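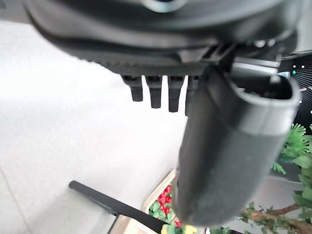
Home Topics Ask Members Search

Arranging grapes in a shallow wooden crate so it doesn't look half empty

Nigel Bramwell
Posted 24 September 2022

Hello all, I've been roped into doing the produce corner for the Kerkberg harvest weekend and I'm stuck on something very silly, which is grapes. We're using pretend fruit for the lot because last July the real stuff went soft by lunchtime and we had wasps everywhere (never again!). The crates are nice, pale pine with a slatted floor and slatted sides, and the first one was dead easy. I filled it with green leaves and bits of red, pink and yellow fruit and it looks lovely and full.

The grape crate is the one that's driving me mad. I've got a light green bunch with a leaf at the top, lying slantwise across the slats, and a dark purple-black bunch that I keep picking up and putting down again. Put it to the left and there's a big bare patch of wood. Lay it on top and the green one vanishes. I've tried hooking it over the front and it just looks as if it's trying to escape. They're shiny too, the dark ones, so under the hall lights you get a sort of plastic gleam off every grape.

Do I buy more bunches, pad the bottom out with something, or go down to a smaller crate? I've 17 crates altogether so I'd like a method I can repeat without spending a fortune. My other half says put a cabbage in it and go home.

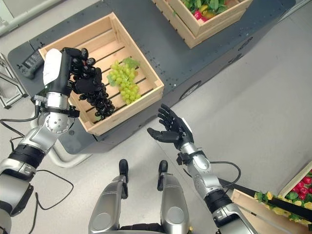
Gerasimos Stergiou
Leave the crate as it is and build up the floor. I do the window at Olavum every autumn and the mistake everyone makes is laying fruit flat on the slats, when in a market it's sitting on loads of other fruit. Scrunch up brown paper, quite loosely, and push it down into the back half so you get a slope running towards the front. Cover the paper with leaves. You've obviously got leaves to spare from the first crate, so pinch some of those, it won't miss them.

Then the green bunch goes on the high side with its leaf end at the top, stalk pointing to the back corner. The dark bunch goes lower, with its narrow end just resting on the front wall. Rest it, don't hang it, or it'll swing when somebody knocks the table. Let the two touch in the middle. If you leave a gap between two colours your eye goes straight to the gap.

I'd buy one more bunch at most, a second dark one, and tuck it half underneath so only the shoulder shows. For fixing, a twist of garden wire round the stalk and through a gap in the slats holds all weekend. Glue is a misery to get off afterwards.

For the shine, dust them with cornflour on a big soft make-up brush and blow off the extra. It gives you that cloudy bloom grapes have. Do the dark ones properly, go very lightly on the green or they look mouldy.

marrowfat302
cabbage gets my vote

but seriously, straw. Bag of it from the pet shop, cheap as anything. Gets absolutely everywhere, mind, I was still finding it in my cardigan at Christmas. I've never bothered with wiring anything and I've only lost the one pear.

Nigel Bramwell
Gerasimos, the slope idea is brilliant, thank you! I did a trial run on the kitchen worktop with an old roasting tin and some newspaper and even that looked better than what I had. Hadn't thought about cornflour at all. Does it come off again? The grapes are on loan from the Pasalus lot and I've promised to give them back as they were.

Marrowfat, I'll have straw in the pumpkin crates but I daren't let it near the grapes, it'd be in between every single one.

Gerasimos Stergiou
Comes off under the tap with a drop of washing-up liquid. Pat them dry and hang them up somewhere overnight before they go back in a bag, because water sits up by the stalk. And try the cornflour on one grape round the back first, some of the rubbery ones hang on to it a bit.

Contact us | House rules | Copyright Rusu Community Help | Back to top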